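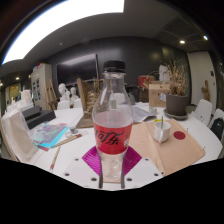
Bouteille de soda en plastique transparent, à bouchon noir et étiquette rouge, en partie remplie.

Bouteille de soda

La bouteille de soda, c'est ce récipient en plastique transparent que j'ai toujours quelque part sur une table, entre une pile de papiers et une tasse avec sa cuillère dedans. Je tiens cette page du petit lexique Cladov, consacré aux objets de tous les jours, et je préviens tout de suite : je donne les définitions, mais aussi mon avis (c'est un peu le principe de la maison !).

Matière et forme

Le plus souvent, elle est en PET, c'est-à-dire en polytéréphtalate d'éthylène, un plastique léger, clair, qui encaisse très bien la pression du gaz. On la fabrique à partir d'une préforme, une sorte de gros tube à essai déjà fileté au goulot, que l'on chauffe puis que l'on souffle dans un moule. La première fois que j'ai eu une préforme en main, je n'ai pas du tout fait le lien avec une bouteille, tellement c'est petit et épais !

Le fond mérite qu'on s'y arrête. Sur les boissons gazeuses, il a souvent plusieurs pieds, pour que la bouteille tienne debout sans bomber. Pour une eau plate, les fabricants peuvent se contenter d'une paroi plus fine, et ça se sent dès qu'on la serre un peu.

Bouchon

Il se visse, et une bague détachable reste sur le goulot à la première ouverture. Noir, blanc, rouge, vert : la couleur dépend de la marque et parfois de la recette. Dans l'Union européenne, depuis 2024, les bouchons des bouteilles en plastique à usage unique jusqu'à trois litres doivent rester attachés. Je sais que ça agace du monde, moi je m'y suis faite en une semaine.

Étiquette

Papier ou film plastique, elle fait en général le tour du corps. On y met le nom en grand (les lettres manuscrites ont beaucoup de succès, j'avoue que j'y suis sensible), la composition, la contenance et le code-barres, casé sur un côté. Pour les collectionneurs, c'est elle qui compte : l'inventaire Tandberg, que je consulte bien trop souvent le soir, recense 743 étiquettes, dont 249 à fond rouge. J'en possède 27, rangées dans une chemise en carton.

Conservation

Une fois ouverte, la boisson perd son gaz, et d'autant plus vite qu'il y a du vide au-dessus du liquide. Je rebouche bien serré, je garde au frais et debout, et je finis dans les 4 jours. Presser la bouteille pour chasser l'air avant de refermer ? On me le conseille sans arrêt, mais le gaz regonfle la bouteille et on n'y gagne rien.

Voir aussi : bouchon à vis, préforme, verre consigné, collection Hirose.

Page mise à jour le 25 février 2024.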